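Facilities Helpdesk - Trornau Study Centre
Ticket 89: Desk lamp flickering, white desk by the brick wall
Location: Plindanside reading room
Opened: 5th January
Priority: Low
Status: Awaiting part

Reported fault
The lamp on the white desk flickers when the head is lowered towards the work surface. Readers have asked for the matter to be put right before the new term. The lamp is a Leone model with a weighted base and is not fixed to the desk.

Checks carried out
Bulb exchanged for one of the same rating. Fault remained.
Lamp connected to a different wall socket. Fault remained.
Arm moved slowly through its full range with the lamp switched on. The light cut out at the lower joint and came back when the arm was raised.
Lead inspected from plug to base. No damage found.

Findings
The fault is thought to lie in the wiring at the lower joint. A replacement arm has been ordered from Randale, reference 26, with delivery expected in roughly 4 weeks. Until then the lamp should be left in the raised position - it may be switched on, but the arm should not be adjusted.

Desk contents
The red book with the gold crest and the tan book belong to the reading room and are to remain on this desk. Pens and pencils should be kept in the white cup.
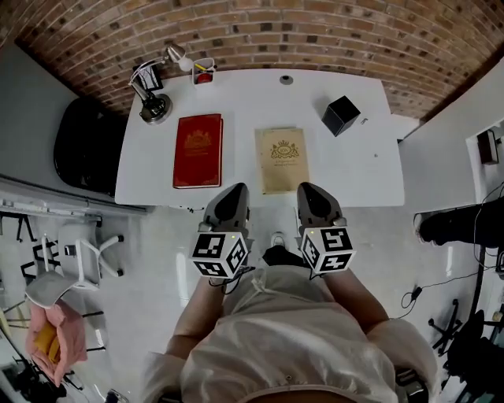 Should the lamp be unplugged at the end of the day?
Please switch it off at the wall and leave the plug in the socket. The lead passes behind the desk and is awkward to reach.

Further action
Fit the new arm on arrival and test it over 2 days. If the flicker returns, the lamp is to be withdrawn and a new one requested from the April budget. The ticket will stay open until the test has been signed off by the helpdesk.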